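Gripper notebook, Flematley group
Entry by Radomir Omerović
Sunday, May. Session started 9:40

Subject: effect of the release criterion on segment boundaries, pick-and-place into an open container, two hand-held grippers.

Purpose. The previous entry left open the question of where one segment should end and the next should begin. The Dervishi procedure cuts a recording at the moment the fingers reach their widest opening after a placement. Colleagues at Drodham have argued for cutting earlier, at the first detectable increase in finger gap. The two rules give the same number of segments, but they do not give the same segments. Under the Dervishi rule, the first part of the retreat belongs to the placement. Under the early rule it belongs to the next approach. This entry records the comparison and the decision taken for the May set.

Material. The set contains 635 segments. All of them were cut twice, once under each rule, from the same source recordings. No recording was repeated or left out between the two passes. The Gresulwood policy was then trained separately on each version with identical settings. Seeds were fixed before training and were not changed afterward.

Evaluation. Each trained policy was given 300 placement attempts. An attempt was scored as complete only if the object remained inside the container after the fingers had withdrawn. Objects that landed on the rim and fell outward were scored as failures, including cases where the grasp itself had been good. Scoring was done by one reader, with a second reader checking every disputed attempt.

Result. The version cut at widest opening completed 12 more attempts than the version cut at first movement. I do not consider this a large difference, and it should not be quoted without the number of attempts beside it. The failure types are of more interest. With the early cut, the policy tended to begin moving sideways while the pads were still close to the object, and the object was carried a short distance before it dropped. This was seldom observed with the later cut.

Note on paired recordings. Where two grippers work over the same container, each recording is cut on its own finger gap only. An attempt to use the partner's motion as an additional cue was abandoned. It produced very short segments whenever one operator waited for the other, and eight of these had to be merged by hand. The merging script remains in the shared folder but should not be used on this set.

Round objects, orange box, bedroom setting:
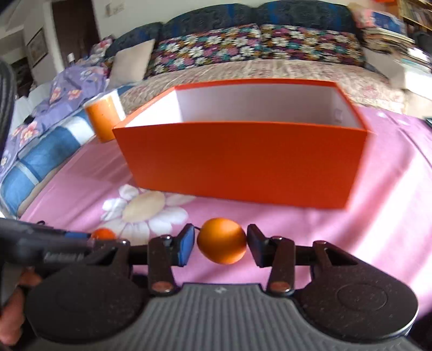
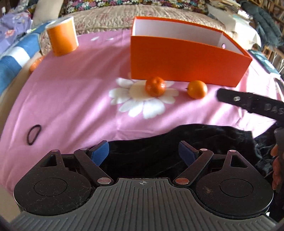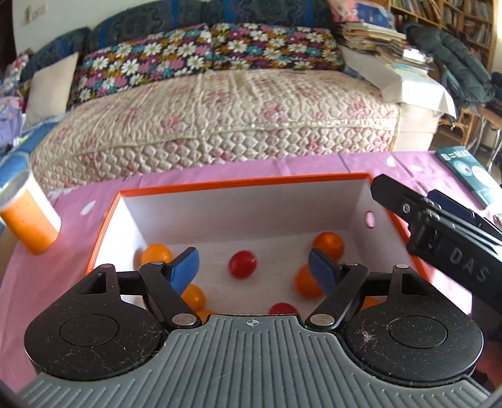 The finger gap signal needs one correction before either rule can be applied. When the pads close on a round object, the gap continues to drift slightly while the grip settles, and a simple threshold can read this drift as the start of a release. The threshold was therefore raised, and a minimum hold of 8 samples was added. Segments cut before this change are marked in the log with the letter P and should be recut before they are compared with anything in this entry.

Decision. The May set will be released internally with the cut at widest opening. The early cut version will be kept for reference under the same segment numbers, so that the two can be compared line by line. Drodham has been informed and has asked for the list of disputed attempts, to be sent with the reader's notes attached.

Open items.
Repeat the comparison with soft objects. The drift correction was tuned on rigid ones and may hide a true release when the object springs back.
Check whether the sideways motion also appears when the container has a lower wall. No data at present.
Confirm with the Dervishi authors how they treat a second grasp of the same object. Their text can be read in two ways, and the present set follows the stricter reading.

Session closed 16:15. Logs copied to the group drive, recut queue left running. R.O.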